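Textiles and Everyday Objects
Week 5 handout: small pouches, sachets and the stories sold with them

Reading for this week: the Ledesma chapter on souvenir textiles, pages 17 to 28. Bring one small sewn object from home. It doesn't need to be old and it doesn't need to be good.

1. The folded pouch

Most of you will have met this shape before. A small fabric pouch comes up to a point, a bit like a dumpling or a pyramid, often with tassels underneath. It turns up in gift shops, on rear-view mirrors and in the bottom of drawers. Sellers will tell you it is ancient and lucky. I would like you to be slow to believe either.

The shape has a dull explanation that deserves a hearing. Sew a short tube of cloth shut at one end, then sew the other end shut at right angles to the first, and you get a four-sided pouch with very little waste. Anyone with a scrap and a needle could arrive at it. So when a catalogue says the form "comes from" one place, ask what evidence there is beyond the form itself.

There are real traditions of scented and festival sachets, and they are well documented. My complaint is with the leap from "this looks like one of those" to "this is one of those". The Rolberg collection lists 323 small pouches, and the older labels call nearly all of them charms. Very few have any record of who made them or what they were for. 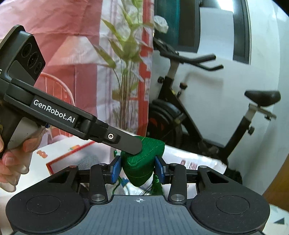
Fig. 1. Green pouch with stitched seams and tassels, held at the sides.

Try the exercise on Fig. 1 before reading further. What can you say safely? The cloth is bright green with a slight shine. The seams run along the edges. The tassels hang from below, in green as well. I would stop there. "Silk" is a guess, and students make it every year on the strength of the shine. Polyester shines too, and so does plenty of cotton with a finish on it. Whether there is anything inside is also open, and "herbs" is no better than "stuffing" until somebody opens a seam.

2. Colour

Be careful with charts that give each colour a meaning. The one in the Brurkiseo guide has green for health on one page and green for money on another, with no source for either. A maker may have picked green for its meaning. She may also have had green left over. Both happen in my own sewing box.

3. Seams and tassels

Seams are better evidence than colour, though they have limits. Even stitching suggests a machine or a practised hand, and from a photograph you often can't tell which. Look at the inside if the owner lets you.

Tassels get replaced. They snag and fade, and a new one can be added in a few minutes - don't date a pouch by its tassel.

For the tutorial

Write up to 610 words on the object you brought. Keep what you can see apart from what you were told, and say who told you. If the source is a shop tag, quote the tag. The Fokadine worksheet has a column for "meaning", which you may leave blank. I would sooner mark an honest blank than a paragraph about good fortune.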